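Sunday, January 14, 2018

Wrist camera notebook, blur and the letter sorting runs

Came in on a Sunday because the building is quiet and I wanted a whole day on the blur question without anyone needing the arm. Coffee machine is off on weekends, I had forgotten that. Writing this up as I go, so it will jump around a bit. Christos, if you're reading, the part you want is under "the gating thing" and you can skip the rest (but please look at the note on the clock offset, it's your script!).

Where we were on Friday: the Diro policy does fine on the letters when it moves slowly and gets sloppy when we let it run at full speed. I had been blaming the controller. Christos Karras had been blaming the images. We argued about it at lunch and then again in the parking lot, and the deal was that I would find out which of us was right before we burn another week of training on it.

The idea for today is pretty simple. Take the recorded runs we already have, score every wrist image for how sharp it is, and see whether the bad decisions bunch up right after the bad images. If they do, Christos wins. If the bad decisions are spread out evenly, then I win and we go back to tuning gains, which I was sort of hoping for, as I know how to do that.

The sharpness score is the plain one, variance of the Laplacian on the gray image. I tried it on the full picture first and it was useless. It mostly told me how much grout was in view. Those thin white lines give you a lovely high score when they're crisp, and a big smooth patch of bowl gives you a low score no matter how still the camera is. So a perfectly good close look into a bowl was coming out as "blurry" and a so-so look at the floor was coming out as "sharp". I lost most of the morning to this before I plotted it against joint speed and saw the two had almost nothing to do with each other.

Second try: score per patch, then keep the best patches only, and divide by the contrast in the patch. Better. Still gets confused by the gripper, which sits in the corner of the wrist view all the time and doesn't smear the way the world does, seeing as it moves with the camera. Masked it out with a fixed polygon. I drew the polygon by hand with the fingers open and it leaks a little when they close. Good enough for today, but somebody (me) should make a second one for the closed position.

Third try, and the one I'm keeping, is to skip the image entirely and work out the blur from the motion. We know the wrist speed from the joint encoders and we know the exposure time, so we can say how far a point on the floor should travel across the sensor while the shutter is open. Then the image score is only a cross-check. When the two disagree I look at the picture myself.
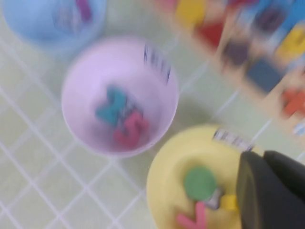

The nice part of having the predicted smear length is that it comes with a direction. A short smear that runs along a letter's strokes does hardly any harm, and the same length across the strokes can turn one letter into another as far as the network is concerned. S seems to hold up really well in everything I looked at, I guess because it curves through every direction and something always survives. The straight letters are the trouble. Anything built from slanted strokes, your K and X types, falls apart fast, and I could not always say which one I was looking at either, so I can't be too hard on the network.

The barcode labels turned out to be handy for this and I wish I'd thought of them earlier. They're printed, high contrast, and the bars are parallel. If the bars still read as separate dark lines, the motion was mostly along them. If they melt into one gray block, it was across. It's like having a little test chart stuck on a bowl rim. I'd been planning to print proper targets and tape them to the floor, and I may still, but for the old recordings the labels are what we have.

OK, numbers. I pulled 668 grasp decisions out of the recordings. A decision for me means the moment when the policy commits to a piece and starts to close in on it. For each one I took the last wrist image it saw before committing and filed it as sharp or smeared by the predicted length. Then I looked at whether the piece it went for was the piece it had been asked for.

Of those, 100 were wrong picks. That's all of them together, any reason. And of the wrong ones, only 34 came straight after a smeared image.

So I was all ready to text Christos a victory message. Glad I didn't. The policy doesn't look at one image, it looks at a short stack of them, and I had only been scoring the last one. Dumb. The last image before a commit is nearly always decent since the arm slows down on approach, that's what the approach is. By then the choice has already been made upstream, during the swing over, when everything is smeared. It picks its target from mush and then takes a nice clear look at the wrong thing and grabs it anyway.

Redid it with the worst image in the stack in place of the last one. Now the wrong picks pile up on the smeared side so clearly that I don't think we need statistics to talk about it, though I'll run them before anyone puts it on a slide. I've left the plot in the shared folder under Prikolis, same place as the old exposure tests. The left panel is my dumb version and the right panel is the fixed one. Please don't use the left panel.

So, fine. Christos was right. It's the images.

Well, half right! The images are bad because the swing is fast, and the swing is fast because I turned the speed up in the fall. I'd call that a draw.

The gating thing

What I built after lunch is a gate on the policy's input. If the predicted smear for a new image is over a threshold, the image doesn't go into the stack, and the policy keeps the previous one. No change to the network, no retraining. The arm keeps moving the whole time. The risk is obvious, the policy is working from a stale picture, so I put a cap on it: after 7 skipped images in a row it has to take the next one, whatever it looks like.

Things I noticed while replaying old recordings through the gate:

The stack gets uneven in time, and the network was trained on even spacing. I expected this to hurt more than it does. My hunch is that the approach phase, where the timing matters, almost never trips the gate.

When the swing is long, the cap kicks in right in the middle of it, at the very fastest part, so the one image we force through is the worst image of the lot. That's silly. Better rule would be to hold the least bad of the skipped ones and hand that over when the cap is reached. Wrote it, didn't test it. It's in the branch called apaza-hold, on top of the Apaza replay code, and it does compile.

Rotation of the last wrist joint is where most of the smear comes from. I kept thinking of it as a sideways motion problem, but when the wrist spins, the stuff near the edge of the view streaks badly and the middle stays readable. One score for the whole image throws away a perfectly good middle. There's probably something clever to do with masking the outside only. Not today.

I also tried going the other way, smearing the sharp training images on purpose with fake motion and seeing whether a quick fine-tune would cope. Ran it on the small Berkia net as that one trains while you eat a sandwich. It got a bit more tolerant on bad images and a bit worse on good ones, which I didn't love. I used straight line smears in random directions. Real ones bend, especially with that wrist spin, so maybe it's not a fair trial. Would like to redo it with the smear shapes taken from recorded joint motion, we have tons of that lying around.

Exposure. Yes, we could simply cut it. I know. I tried it with the ceiling lights only and the pictures go dark and noisy, and the darker letters get hard to tell from each other on the board. With more light it would be fine. There's a ring light in the drawer under the bench, and the bracket for it hits the fingers when they open all the way. If someone has time to print a shallower bracket I would be very grateful, the part file is in the usual place and the only thing to change is the lip.

Clock offset, for Christos: the joint log and the image log don't start together. Your script lines them up on the first message of each, and the camera takes a moment to wake up, so every image gets paired with a joint speed from a little too early. On a steady swing you'd never see it. At the start and the end of a move it flips sharp and smeared around completely, and I had images that looked clean tagged as smeared and the reverse. I now line them up by sliding one against the other until image score and joint speed match best. It's ugly but it works on every recording I tried. The right fix is hardware timestamps. I haven't checked whether the driver gives them to us.

Stuff I still want to settle before we call this a result:

Live runs with the gate on. Replay can't tell me what the arm would have done with a different picture, only what the policy would have said at that instant. So far I have no live numbers at all, please don't quote any.

Same letters, same bowls, gate on and gate off, order shuffled, speed kept at the fall setting. If I slow the arm down for safety the first time, that run does not count.

A control where the gate throws out the same amount of images at random. Otherwise someone is going to say we're just seeing the effect of fewer images, and they'd have a point.

Threshold. I picked mine by eye from the plot, on the same recordings I then scored. Needs a held-out set.

If the live runs hold up I'd like to write it as a short workshop paper, the April deadline is doable if we don't get fancy. Christos should be on it, it was his idea and I spent a week telling him it was wrong.

Left the replay going on the second machine with the least-bad version. It writes to the same folder, new subfolder, so please don't clean up in there until I've had a look. Arm is parked and the brake is on. The key is back on its hook.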